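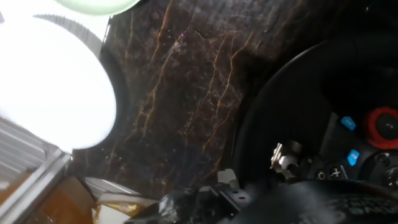 reefwalker49
I'd think twice before sealing it. Dark brown marble goes patchy if the sealer sits too long, and then you're stripping it back with solvent in an enclosed kitchen. We did ours in Cairns and had to do it over.

mangrove_jack
Thanks. To fill in what I left out of the first post: it's the benchtop that came with the house, dark brown with orange and copper veins all through it. No idea if it was ever sealed. It picks up dust something terrible and every speck shows. I mostly want to know two things – what to clean it with day to day, and whether the veins are a weak point.

tilly_b
Warm water and a drop of pH neutral cleaner, then dry it off with a soft cloth. No vinegar, no lemon, no bathroom spray. Drying matters more on the dark ones as you'll see every water mark.

Veins can be weak. Run a fingernail across one. If it catches, that's an open vein and the crumbs will find it.

puna_stone
Agree on the vinegar, don't agree on the fingernail. Plenty of stone with orange veins has been filled with resin at the factory and feels dead smooth, and the resin is still softer than the stone around it. It'll go dull before the rest does. Look along the surface with a lamp behind it and see if the veins have a different shine.

reefwalker49
Not all of it is resin filled. Ours wasn't.

puna_stone
I said plenty, not all.

mangrove_jack
Had a go at both. Nothing catches my nail. With the lamp down low I can't pick any difference in the shine except near the sink, where the whole surface is duller anyway, veins and all. Would that be the cleaner the last people used?

tilly_b
Most likely etching. Anything acidic will do it, including a glass of wine left overnight or half an orange face down. You can't clean an etch off, it has to be polished out. Small spots you can do by hand with marble polishing powder and a damp felt pad. A whole sink surround I'd pay for.

gumleaf_kitchens
Before you spend anything, do the water test. Put a teaspoon of water on the bench in a spot that doesn't matter, leave it for 15 minutes, wipe it up. If the stone has gone darker underneath, it's drinking and needs a sealer. If it looks the same, leave it alone. People seal benches that don't need it all the time.

For what it's worth I was quoted $700 to hone and reseal a bench not much longer than a door. I said no and lived with it.

emeo_dave
$700 is steep. I paid $69 for a litre of penetrating sealer and there's still most of it left. Wipe it on, wait ten minutes, buff it off before it dries. Two coats.

reefwalker49
That's the way I did it the first time and it's the reason I had to do it twice. Ten minutes was too long in our humidity. Read the tin and do a small patch in a corner first.

emeo_dave
Fair enough, we had the air con going.

mangrove_jack
Did the water test in two places. Back corner, no change. Next to the sink it went dark and took until after tea to come good. So I'll seal that end and leave the rest?

gumleaf_kitchens
I'd do the whole top. On stone that dark a part-sealed bench can end up with a line where you stopped.

tilly_b
I wouldn't. If the back corner isn't taking water it won't take sealer either, it'll just sit there and go smeary. Do the sink end, feather it out along a vein so there's no straight edge, and buff the lot with a dry cloth.

puna_stone
With tilly on this one. Get the etching polished first though, or you're sealing the dull bit in. And keep a board or a mat under anything metal, marble scratches a lot easier than granite.

mangrove_jack
Righto. Polishing powder first, then the sink end. Does the brand of powder matter? The hardware shop only has the one.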